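Replacing Carpet Tiles in a Striped Floor
Posted by Ginette Renaud, 12/12/19 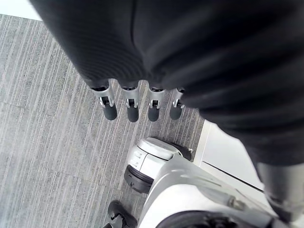 Gray carpet tiles with a fine light and dark stripe.

Changing a carpet tile is a small job. Changing one so that it doesn't show is a little harder, especially with a striped pattern, where a tile turned the wrong way looks like a patch from across the room. These notes are based on the floor at our Zirkbridge office, which has 1,890 square feet of striped tile, but the method is the same for most tiles of this type.

Before you replace anything

Try cleaning first. Vacuum the tile in both directions, then blot the stain with a white cloth and cool water. Add a drop of clear dish soap if plain water does nothing. Blot from the outside of the stain toward the middle and don't scrub, as scrubbing fuzzes the loops and the fuzzy spot will be visible after the stain is gone. Let it dry overnight before you decide.

Coffee and mud usually come out. Toner, permanent marker and anything that melted into the pile usually don't. A tile with a pulled row can sometimes be saved by trimming the loose loop level with small scissors. Never pull it.

What you need

Spare tiles from the same batch if you have them
A flat pry tool or a stiff putty knife
Utility knife with new blades
Steel straightedge
Masking tape and a marker
Adhesive tabs or pressure-sensitive adhesive, whichever the floor already has
Plastic scraper
Vacuum
A carpet roller, or a rolling pin and some body weight

Finding spares

Look in the storage closet before you order. Installers often leave an open box behind. Ours had left 32 tiles on a shelf behind the ladder and it was years before we looked. If the box still has its label, write down the style, color number and dye lot. Two lots of the same color can differ enough to notice in daylight.

If there are no spares, take a good tile from under a file cabinet or inside a closet and put the new one there. An old tile will match the worn floor much better than one from a fresh box.

Step 1. Mark the direction

Most tiles have an arrow printed on the back showing which way the pile runs. You can't see it until the tile is up, so put a piece of masking tape on the bad tile and draw an arrow along the stripes. Put the same arrow on one of the neighboring tiles. Also check whether the floor was laid with all stripes running the same way or with every other tile given a quarter turn. Follow what is there, even if you would have done it differently.

Step 2. Lift the old tile

Start at a corner. Slide the putty knife into the seam, tilt it back and work the corner up until you can hold it. Pull slowly toward the opposite corner. If the tile next to it starts to lift too, press it down with your foot and keep going.

Tiles held with tabs come up easily. Tiles stuck down all over may need the putty knife pushed under as you go. Keep the blade flat so that you don't gouge the floor.

Step 3. Clean the floor underneath

Scrape off loose glue and old tabs. A thin, even film of tacky adhesive can stay. Vacuum the square well, corners included, because one piece of grit under a tile makes a bump you will feel through your shoes. If the floor is damp, stop and find out why before you cover it.

Step 4. Test the fit

Set the new tile in place dry, with its arrow matching the one you taped. Look at it standing up, then walk to the door and look again. The seams should be snug with no peaking. If the tile peaks, check that no carpet yarn from the next tile is trapped in the seam. Tuck the yarn back with the putty knife.

Step 5. Cut if you need to

For a tile along a wall, use the old piece as a template. Lay both tiles face down with the arrows pointing the same way, line up two edges, mark the back and cut along the straightedge. Score once lightly, then cut through on the second or third pass. Change blades often. Cutting from the back keeps the stripes cleaner than cutting from the front.

Step 6. Stick it down

With tabs, place one under each corner so that it bridges all four tiles. With pressure-sensitive adhesive, spread a thin coat and wait until it is clear and tacky. Set one edge, lower the tile and press from the center out. Don't slide it into place.

Roll it in both directions. Brush the seams with your fingers to raise any flattened yarn, then vacuum.

Afterward

Keep rolling chairs off a glued tile overnight. The new one will look darker for a while. Vilho Partanen replaced several near our copier in September and the difference has mostly faded from foot traffic.

If you have a whole walkway to redo, work in rows and lift only as many tiles as you can put back the same day. Put the leftover good ones back in the box, flat, with the label facing out.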